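From: Mariann Medve
To: Oltcombe Walkers list
Date: July 13, 2023
Subject: Re: [oltcombe-walkers] What do you all eat on the long loop?

Hello Prakash, and hello everybody,

I meant to answer this the evening it came in, and then my sister called, and then the beans needed picking, so please forgive me if half of you have already written to Prakash privately. I do have opinions on the subject, as anyone who has shared a bench with me at the Edero overlook will know.

Prakash Arumugam wrote:

> Hi all,
>
> I'm new to the list (I joined after the April walk) and I've signed
> up for the long loop for the first time. I've done plenty of shorter
> walks but never a whole day out. Last time I got to the top of the
> ridge I was shaky and grumpy and my wife says I was no fun at all.
> I'd had a big breakfast and carried two bananas, one of which did not
> survive the backpack.
>
> What do people bring? Do you stop for a proper lunch or eat as you
> go? And is there anywhere to fill a water bottle past the Wiltuvitz
> bridge? I don't want to carry more than I have to, but I don't want
> to be the person everybody is waiting for either.
>
> Thanks in advance,
> Prakash

First of all, welcome! Please don't worry about being waited for. I am usually the one at the back, and I like the company.

To your questions. We do stop for lunch, but it comes later than you would think, because the good flat rocks are on the far side of the ridge and Emanuel (Rusu, he leads most of the long ones) doesn't like to sit down before the climb is done. He is right about this, though I have argued with him. If you eat a whole sandwich at the bottom you carry it up like a stone. What I do is eat something small at the bridge whether I'm hungry or not, something small again at the second gate, and then the real lunch on the rocks. I would guess your shaky spell came from going all the way from breakfast to the ridge on one banana. I did exactly the same thing my first year and had to be fed raisins by a stranger.

For the small things, I bring dried apricots, salted almonds, and a few squares of the oat bake my mother used to make. It's only oats, butter, honey and a pinch of salt, pressed flat and baked until the edges go brown. Cut it while it's warm or you will need a saw. I wrap each square separately in wax paper so that I can keep one in my jacket pocket and eat it without taking the pack off. That is half the battle, I think. People carry plenty of food and then don't eat it because it's at the bottom of the bag under the rain jacket.

Something salty matters too, especially in the heat. I used to bring only sweet things and by mid-afternoon I couldn't look at them. Takumi Hosoda converted me to rice crackers and the little packets of seaweed, and Wakana brings rice balls with pickled plum inside, which she has been known to trade for oat bake at a very fair rate. If you see her opening the blue lunchbox, sit nearby.

For lunch itself, I'd go with whatever you would be glad to eat squashed. Hard cheese, a boiled egg, dark bread, half a cucumber. I gave up on tomatoes in sandwiches years ago. My husband still brings them whole with a twist of salt and a pocket knife, and drips on the map. Chocolate is lovely in October and a disaster in July, unless you freeze the bar overnight and roll it in a sock in the middle of your pack. And I'm sorry about your banana. They travel best in a hard box, or already inside you.

Now, water. The tap at the bridge works and is good to drink. Past that, there is nothing you can count on. The trough by the second gate is for the sheep, and the spring marked on the old map is a damp patch at this time of year. I fill two bottles at the bridge and I also leave one in the car for afterward, and I have never once been sorry to find it there. Emanuel carries a filter for emergencies, but I wouldn't plan on using it.

The loop climbs 337 meters from the bridge to the ridge, if you go by the sign in the parking lot. The worst of it is over by the bent pine, so if you're feeling low at that point, have your second snack early and take heart. After that it's all grass and wind until the lunch rocks, and then a long easy track back to Oltcombe through the woods, where people tend to get chatty.

One small request while I am writing, and this is for everybody and certainly not aimed at the newcomers: please take your wrappers home, and that includes the torn-off corners. I picked up a good handful around the rocks in April, and I know that most of them weren't ours, but a couple were a brand I recognized. I keep an old bread bag in my side pocket for the purpose and it weighs nothing. Orange peel counts as well — it lies there for months looking sorry for itself, and the farmer has been so kind about the gate.

Emanuel also asks me to say that the bus is $50 for the whole group if we want it to bring us back from the far end, and he needs to know whether enough people are interested. I am, very much, but my knees may not be a fair sample. Write to him directly and not to the list, or we'll all get a full mailbox again like we did over the hut booking.

Prakash, if you'd like to walk up with me the first hour, look for the green hat. I will have extra oat bake. And do tell your wife she would be welcome too, grumpy or otherwise. Several of us are only here because someone else in the house signed up first and needed a driver.

Warmly,
Mariann

P.S. Takumi, I still have your thermos from the spring walk. It's washed and sitting by my front door, where I trip over it daily. I'll bring it along with me.
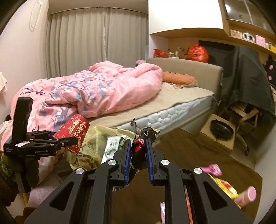
P.P.S. I forgot the oven for those of you who will ask: 350 degrees, middle rack, and start looking at it after 20 minutes. Mine runs hot, so trust your nose. If the honey has gone hard in the jar, stand it in a pan of warm water while the butter melts, and don't be tempted to use less salt.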